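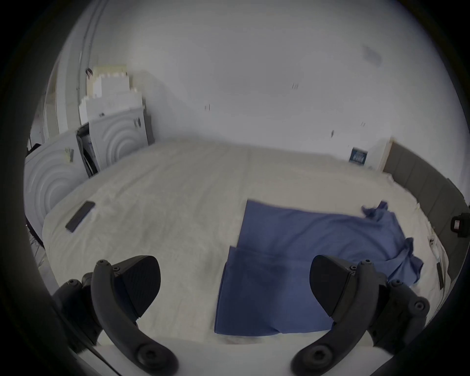
3.2 Wrinkling and sheet life in guest rooms

Sheets were supplied by three lodging houses in Plurberg and one in Groltden. All of them buy plain white flat sheets and send them to the Mollah laundry, where they are washed at the same setting and pressed while still damp. At the start of the trial each sheet received a small sewn tag at the foot hem, and the tag was read each time the sheet left the laundry. In total, 2552 sheets stayed in the trial long enough to be included. Sheets lost, torn in handling or cut down for other uses were left out of the wear figures but kept in the count of losses.

Wrinkling was graded on the made bed, before the top cover was put on. A slightly wrinkled sheet on a large bed, as in Figure 3, was treated as acceptable by all four houses. Sharp folds from the press were graded separately – staff tended to confuse the two in January, and the grades from that month were checked again by a second reader.

After 50 washes the fabric was thinner at the center than at the hems, and the difference was larger for sheets used on wide beds. This may reflect the way guests sit on the near edge, although the trial was not set up to test it. Wash count alone was a poor guide to wrinkling. Press load mattered more: sheets fed through in pairs received worse grades than those fed singly, at every age of cloth. The Bademance scale used in earlier work joins wrinkling and thinning into one score, so our grades cannot be compared with it directly. The two measures are reported apart in Section 4.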